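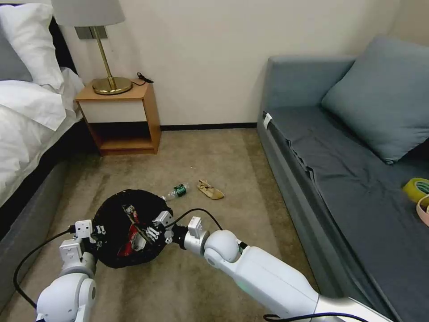 Attachment 1: black mesh basket, bedroom 2, bottle and paper still on the carpet

Rimex Home Support – ticket 600
Product: Clollix pop-up mesh basket, round, black
Opened by: Bezawit Jemal
Status: Solved
Opened: 04/03/2025

First message

Hi there, I've got one of your round mesh baskets and it won't stand up straight any more. I bought two of them last June, one for each bedroom in the little house I look after on Stanstead Road (I do the changeovers, so that's beds, bins, carpets, the lot), and the one in the back bedroom has been fine. The front bedroom one has started to lean over to one side and the mesh goes baggy, and if I put more than a couple of things in it then it slowly sinks down on itself like a bad cake!

I've added a picture. It's the room with the grey bed and the little wooden nightstand with the white drawer. The sides of the basket look a bit crumpled where it's being held, so please don't go by that, the lean is a separate thing and you only get it when the basket is standing on its own. There's some rubbish in it already, the red and white packet is the one you'll spot first, and the water bottle and the tan paper thing on the carpet were next to go in.

I know it's sold as a laundry basket, but I use it for collecting up as I go round the room. It's light, it goes through the door without knocking the paint, and I can tip the whole thing out in the kitchen and sort what's recycling. I'd really rather not go back to carrying a bin bag about.

What I've tried so far:
Turned it upside down overnight. No difference.
Swapped it with the one from the back bedroom. The good one stands fine in the front room, so it isn't the floor.
Pulled the rim up hard with both hands. It pops up, looks lovely, and then leans again after a minute or so.

Is there a spare part, or do I need a new one?

Reply from Rimex Home Support

Hello Bezawit, thanks for the clear notes. Swapping the two baskets was a good test. These have one long spring wire which runs round the rim, down the side and round the base. When a basket leans the same way every time, the wire has usually slipped out of its sleeve near the bottom. Could you empty it, lay it on its side and run your fingers round the base seam? You're feeling for a stretch where the edge is floppy. Please also tell us how it's stored between uses.

Second message

Right, I've had a feel and you were spot on – there's a floppy bit as long as my hand, and the wire has worked its way round to the inside of the mesh. I'd never have found it by looking, black wire on black mesh!

Storage: I twist it flat and slide it on its edge behind the wardrobe with the spare pillows. The back bedroom one never gets folded because there's room for it beside the door. I'm guessing that's the answer to that.

Reply from Rimex Home Support

It may well be. Twisting is fine, but standing it on edge puts all the weight on one part of the wire. To put it right:
1. Open the basket fully and turn it upside down.
2. Find the end of the floppy stretch and push the wire back under the seam with your thumbs, working towards the firm part.
3. Close any gap in the seam with a few stitches of strong thread.
4. Leave it open and empty for 14 hours before using it.
When you fold it, please keep it lying flat.

Third message

Done, and it's standing up! Step 2 took me three goes and some bad language, the wire wants to spring back at you, so maybe warn people to mind their faces. I used seven stitches of black button thread from the Hailu haberdashery on the corner and you can't see the join unless you go looking.

I left it overnight and a bit longer. This morning I did the whole front bedroom with it, plus a heavy load of damp towels afterwards as a test, and no lean at all. It now lives flat on top of the wardrobe.

You can close this one – and thank you, I was all ready to pay for a new basket.

Closed by Rimex Home Support. Cause: base wire out of sleeve. Fix: wire refitted and seam stitched by customer. No parts sent.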